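Relatório de progresso: plano de equipamento para recolha de dados de manipulação
Projeto Mahuika, período de fevereiro a maio
Destinatário: direção de investimento da Zoton

1. Situação geral

O plano de aquisição aprovado no início do ano previa duas fases. A primeira, relativa a pinças manuais de recolha e respetivos consumíveis, está concluída. A segunda, que abrange armazenamento, estação de processamento e peças de reserva, está em curso e depende de uma decisão sobre o fornecedor, tratada no ponto 3.

A verba executada até ao fecho de maio corresponde a 35 % do total do projeto. O desvio face ao calendário é de três semanas e deve-se ao desalfandegamento do segundo lote. Não há impacto na data de entrega do conjunto de dados intermédio.

2. Execução da primeira fase

Foram recebidas e inspecionadas 12 pinças. Duas apresentaram folga no eixo de articulação e seguiram para substituição em garantia; as unidades de troca chegaram no mesmo mês. O custo de transporte da devolução ficou a cargo do fornecedor.

O consumo de almofadas de contacto foi superior ao estimado. A proposta inicial assumia um jogo por pinça e por trimestre, mas o registo de manutenção aponta para um jogo a cada cinco semanas nas sessões com alimentos. Propõe-se corrigir este pressuposto no orçamento do segundo semestre.

3. Segunda fase: propostas recebidas

A Cluvance apresentou uma proposta de 2702 euros para armazenamento, com instalação incluída e assistência por dois anos. A Plukside cotou equipamento equivalente a um valor inferior, mas sem assistência e com prazo de entrega de nove semanas. A recomendação técnica vai para a Cluvance, dado que uma paragem do armazenamento suspende toda a recolha.

Para peças de reserva (almofadas, parafusos de articulação, cabos) solicita-se um reforço de 503 euros, a retirar da rubrica de deslocações, que se encontra subutilizada.

4. Recolha em ambiente doméstico

As sessões passaram do laboratório para habitações, conforme previsto no plano de trabalhos. As tarefas atuais consistem em agarrar e deslocar alimentos de forma irregular, incluindo frutos e pedaços fibrosos, entre um tabuleiro de cartão e a mesa. 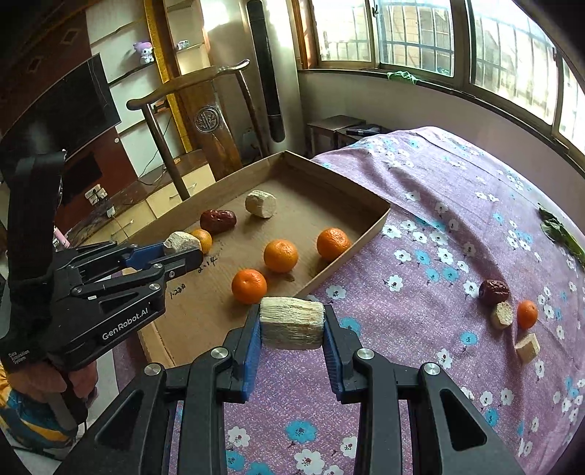
O transporte do material entre habitações exige malas rígidas, que não constavam do orçamento inicial. Foram pedidas cotações para quatro malas com espuma recortada, com resposta esperada em junho. Até lá, mantém-se o uso das caixas de origem, com inspeção das articulações antes e depois de cada deslocação.

5. Decisões solicitadas

Adjudicação do armazenamento à Cluvance.
Transferência de 503 euros para a rubrica de peças de reserva.
Revisão do pressuposto de consumo de almofadas a partir de julho.

As fichas de inspeção das pinças e as propostas dos dois fornecedores seguem em anexo. O próximo relatório será entregue em setembro, com o inventário atualizado.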